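November 28, 2023

Back on the mixed-items list this morning, the one we started in April and then ignored all summer. I wanted a set of ordinary household stuff where no two things feel alike, and I think we're nearly there (finally!). The Janjua crate had most of it and the rest came out of the drawer under the Altstead shelf.

What's in so far: the toy broccoli, the small medicine box, the yellow cloth, the white knitted glove, the orange thing, the black mount. I'm keeping the medicine box because it has a proper pharmacy label and small print, and plain cartons are all we had before. The label says 20 capsules, so I've put "box, 20" on the sheet and left it at that – somebody else can copy out the Chinese name.

Floral cloth stays too. I know the Pranstead people wanted plain gray, but nobody's bed at home is plain gray and I like the pink.

Medicine box and broccoli are in the second of these. 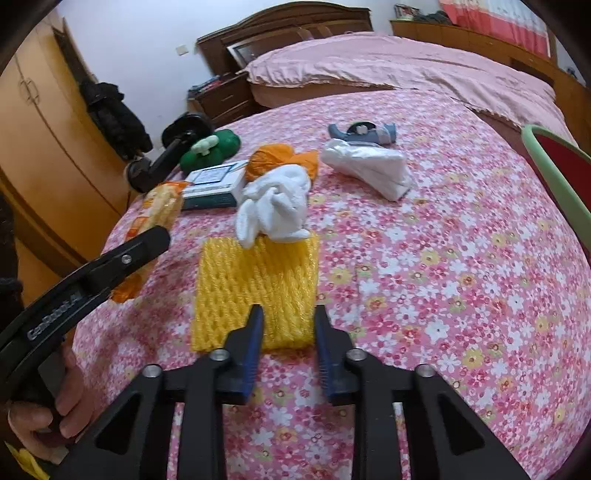
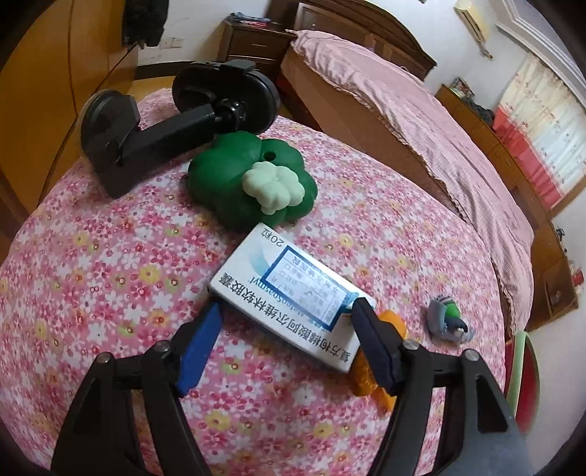

The glove still bothers me. It never lies the same way twice, so I can't write down a position for it that means anything, and I've settled for "bunched" or "flat" in the notes column. If Kundley want more detail than that they can suggest the words. Sheet is at 3,206 lines now, with around 2,000 checked. Need to find five more soft things before the next round – a sock, a sponge, maybe a beanbag if the blue one ever turns up.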